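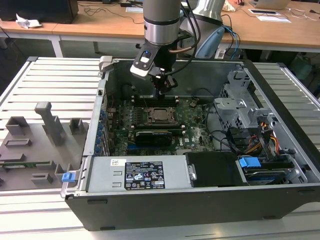
Unit 3: Memory and the processor socket

Memory modules are fitted and removed with the power disconnected, the side panel off and the tower lying on its side. In this position the motherboard faces upwards and a module can be pressed straight down into its slot. On the board used for this unit the slots are black, and dark slots also lie beside the exposed processor socket, which has a metal retention frame. Blue marks many of the parts meant to be handled, such as the expansion slot clips on the back panel and the latch on the hard drive bracket. Coloured power wires run down the face of the drive cage and should be left where they are.

Removing a module

Open the retaining clips at the ends of the slot. Lift the module at 90 degrees to the board, holding it by its short edges. Do not rock it along its length. Place it on an antistatic mat, contacts clear of the surface.

Fitting a module

Line up the notch with the key in the slot. Press both ends evenly until the clips close. A module that sits higher at one end is not seated - take it out and start again.

The socket

Do not touch the contacts. If the cover is missing, use one from the Plumia spares box.

Record each removal and refit on the Skatside sheet before moving to Unit 4. Revised November 3, 2019.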